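Chapter 3
Woven Pile Fabrics: Terry

What you will learn

How a loop pile is formed on the loom
How weight and absorbency are related
How to read the structure of a finished towel

A plain woven cloth has two sets of yarns, the warp and the weft. Terry cloth has three. The extra set is a second warp, called the pile warp, and it is held under much less tension than the ground warp. When the reed pushes a group of weft yarns forward, the slack pile warp buckles and stands up as a loop. The ground warp stays flat and holds everything in place. Raised ribs are made by varying the pile along the width of the cloth.
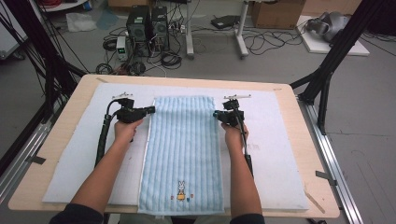 3.1 From Handloom to Mill

Looped cloth was woven by hand long before it was woven by machine, and in small amounts. Power looms made it cheap enough for everyday use. The town of Cladummont is a typical case. Its mill opened with 22 looms and made only flat linens. Under Ultan Dolan, the second manager, the mill changed over to cotton terry, and the river at Hondulside supplied the soft water needed for bleaching. Dolan kept a record of every warp, and parts of it are used in the exercises for this chapter.

Stripes were the mill's first pattern. A warp stripe needs no special equipment – the colored yarns are simply wound onto the beam in the right order. 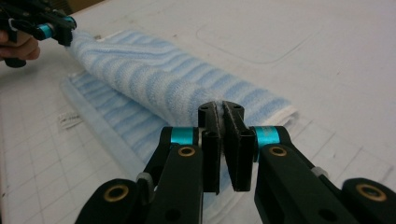

3.2 Weight and Absorbency

Towel weight is given in grams per square meter. A bath towel may be up to 500, and a light kitchen terry is much less. Longer loops give the water more surface to cling to, but they also snag more easily and take longer to dry.
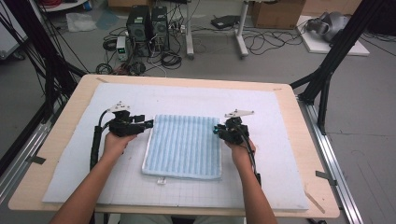

Figure 3.3 A striped terry towel with a white border.

Finishing matters as well. New terry often carries traces of softener, which coats the fiber and slows the uptake of water. In the Isano test, a sample is washed 3 times before it is measured, then laid on water for 10 seconds and weighed.

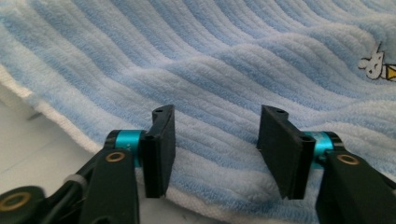

Pile direction is the last property to consider before we turn to the loom itself. Loops that are pressed over in washing no longer reflect light evenly, so one piece of cloth can seem to have several shades. Compare the pale blue and white bands where the towel is rumpled: the white ones catch more of the light. The Escobar method, described in Section 3.4, grades this effect by eye under a fixed lamp.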